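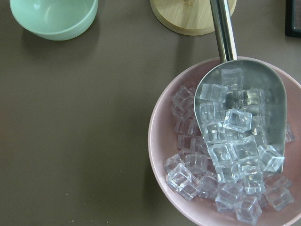 Bar station layout, Hadport training room

Notes from the May refit of the cold drinks station, compiled by Žofie Polák for the Skaltinow bar course. The station is a single matt tabletop in a grey-brown finish, used for citrus prep and ice service practice. Colour coding was dropped from the bench plan this year - items are now identified by position only. Queries on layout go to Győző Medve.

Ice service

Practice ice is the clear acrylic type and is handled with a stainless steel scoop, never with a glass. The scoop is stored with the ice, handle toward the operator. Capacity of the store cupboard is 1,000 cubes, which covers 8 places on the course. Acrylic cubes do not go through the glasswasher. Hand wash in lukewarm water with a neutral detergent, rinse and air dry.

Citrus prep

The cutting board takes slices, knife and muddler together. Whole fruit stays off the board until required. The handle end of the board is kept clear for lifting.

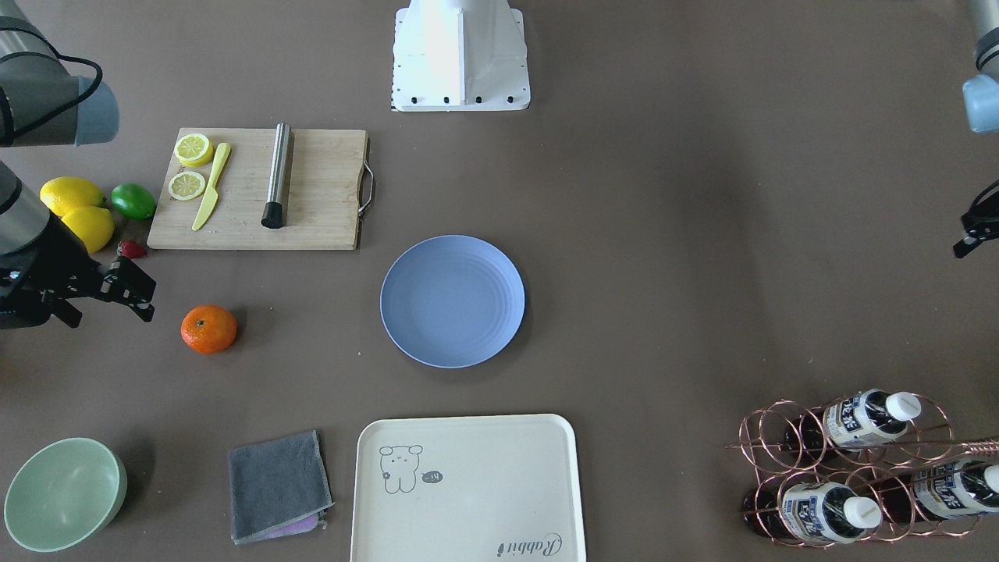 Wooden board with metal loop handle, lemon slices, yellow plastic knife and stainless steel muddler. Whole lemons to the left.

Garnish fruit is trialled alongside the lemons each session. Rasa Lepik's spec calls for lemon wheels of even thickness with the end pieces set aside for muddling. The plastic knife is adequate for soft citrus but drags on thick rind - a serrated steel blade is issued from unit 2 onward.

Cloths and bowls

One folded cloth is allocated per station and replaced at changeover.
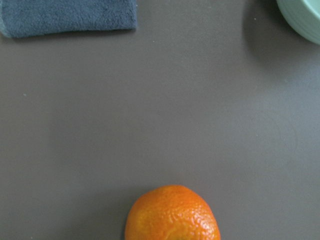 Cloths are laundered at 60 degrees without fabric softener, which reduces absorbency. Bowls are stacked by diameter on the lower shelf and checked for chips before each course. Replacement stock is ordered through Fliltel, and Siiri Adomaitis holds the current parts list.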